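# An Afternoon at the Marulanda Open House

10/04/2012

I had been meaning to get over to Marulanda for ages, and when Percy Rivadeneyra wrote to say they were opening the whole building for the afternoon, tea included, I put my coat on before I'd finished reading.

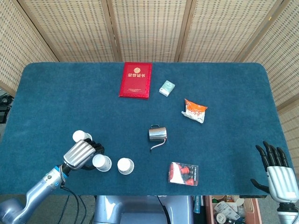 ## The tea table

I'll start with the tea corner because it was my favorite part, and because I ended up there three separate times. They have set it apart with a folding screen, a beige woven lattice sort of thing that goes behind the table and comes around both sides, so you feel tucked in even with people walking past. The table has a dark teal felt top and rounded corners, and I kept running my hand over it while I was supposed to be listening.

The steel pitcher with the long thin gooseneck spout is the one Eliécer Paucar pours with. I have a perfectly good kettle at home and I came away wanting that one very badly! He let me try it. You tip it much less than you think you need to, and the water comes out in a line as thin as a pencil lead, and then if you get overconfident (I did) you water the felt. He handed me a cloth without a word.

The three white cups are plain as can be, and Eliécer likes them that way so that people can look at the color of the tea. We had a roasted green first, then a darker one from Drinico that tasted of raisins to me and of wet wood to the gentleman next to me. We were both told we were right.

There's a red folder toward the back of the table with gold Chinese characters on the cover, 荣誉证书, meaning a certificate of honor. Percy told me it came to the house after a tasting they took part in last September, and he is prouder of it than he lets on. It shares the table with the everyday bits and pieces, a snack bag and a little white box with a pale green label, and I liked that very much. My grandmother kept her one good medal in the drawer with the string.

## The blending room

After tea Jhair Betancur took eight of us down the hall to see where the blends are put together. It is smaller than I expected, and it smells wonderful, like hay and orange peel. They keep 81 teas on the shelves at present, all in tins with handwritten labels, and Jhair can find any of them without looking at the list. We tested him. He only missed one, and he blamed the shelf.

The scales are from Girnex and very old, and he weighs everything twice. A batch of the house breakfast blend fills 192 tins, and they do it in a morning if the phone stays quiet.

## The packing end

Katsuhiko Honda looks after orders, and he was the one person in the building who couldn't stop working to chat, though he managed to do both quite nicely. Some 2,000 parcels went out last year, mostly to people who have been ordering since the shop was on the other side of the river. He showed us how he folds the tissue so it opens in one pull. I have tried it twice at home since and mine opens in about four.

## If you go

The entrance is around the side, past the bicycle racks, and there are two steps up. Parking is hopeless, so take the bus. The shop counter takes cards now, and the sample bags by the door are a good way to try things before you commit to a tin. Ask for the raisin one.

I stayed until they started stacking chairs, and I've already asked Percy to let me know about the next one.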